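Fingers for the Inside of a Tower

Three grippers, one arm and a desktop PC that was never meant to be serviced by a machine

Taking a computer apart is easy for a person with a screwdriver and ten spare minutes. It is a poor fit for most industrial grippers, which are sold on payload and cycle time and tested on blocks, tubes and boxes. The inside of a tower has none of these. It has steel walls on every side, cables that move when touched, and parts held by latches that need a push in one direction before they will travel in another.

Pliltgate, a small recycling engineering firm, spent the spring comparing end effectors for this work. The aim was narrow: remove memory modules and expansion cards from business desktops without damage, so that they can be tested and sold on. Drives and power supplies were left for a later stage. The arm, the control software and the bench layout stayed the same throughout. Only the gripper and its fingers changed.

Three candidates were tried. The first was the Ikico, an electric parallel gripper with a long stroke and a wide body. The second was the Shboul, also electric and parallel, with a shorter stroke and finer force control. The third was a vacuum tool built in the workshop, with two small cups on a sprung bar.

The vacuum tool was dropped first. It held bare sheet metal well enough, but memory modules offer almost no flat area once they are seated, and expansion cards have to be pulled along their plane, where a cup has little grip. It was kept for lifting side panels.

The other two were put through 400 extraction attempts each. The case was laid on its side so that the board faced upwards and the arm could approach from above. A printed fixture plate was fixed beside it to receive the removed parts, with a slot or holder cut for each type. Handing over to a known position matters more than it may seem. A module dropped in a tray has to be found again by the camera, and each search adds time and another chance of a poor grasp.
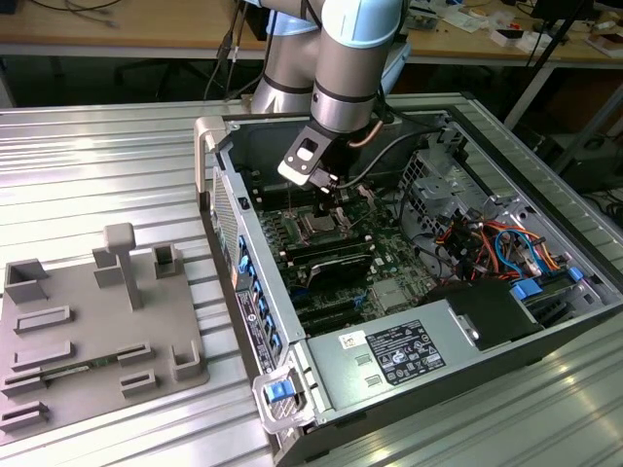 Clearance was the main problem in every trial. With the standard fingers fitted, the Ikico body met the side of the case before the fingertips reached the outer memory slots. Longer fingers solved that and caused another fault: they flexed under load, and the module came out at a slant, which wears the contacts. Stiffer steel fingers reduced the flex but raised the mass at the wrist, and the force readings became noisier as a result.

The Shboul was the better fit. Its body is narrow enough to pass between the walls of most of the cases tested, and it could close on a module with a set force and hold it while the arm pulled. Its weakness is stroke. It cannot open far enough to take the larger cards across their full width, so these have to be gripped by an edge. That works when the edge is free and fails when a cable lies over it.

Cables accounted for more lost attempts than any other cause. A loop that sits clear of a slot in one machine lies across it in the next, even where the two share a model number. The vision software, a package called Padarance, found the slots reliably but was poor at judging the height of thin wires. Pliltgate's present answer is a slow sweep with the fingers closed, watching for contact force, before any descent near the board. It is crude, and it lengthens each cycle.

Latches were dealt with in the fingertips. One finger was given a small blunt spur on its outer face, so that a closed gripper can press a memory latch outwards and then reopen to take the module. The spur was redrawn several times. Early versions slipped off when the latch was stiff.

On the final run of memory modules, the Shboul with spurred fingers completed 99 per cent of extractions where no cable was in the way. The firm has not published a figure for cases with obstructed slots, and says the number varies too much from one batch of machines to the next to be useful.

Cost is less clear-cut. The Shboul, with its mounting plate and wrist cable, came to £2,565. The Ikico was £1,980 and remains the stronger tool for heavier work. Pliltgate intends to keep it for drive cages and power supplies, where force control is less important and the wide stroke is of use.

A tool changer would let one arm carry both. It would also add height at the wrist, and the clearance tests will have to be repeated with it fitted. That work is due to begin in September, using the same cases and the same fixture plate.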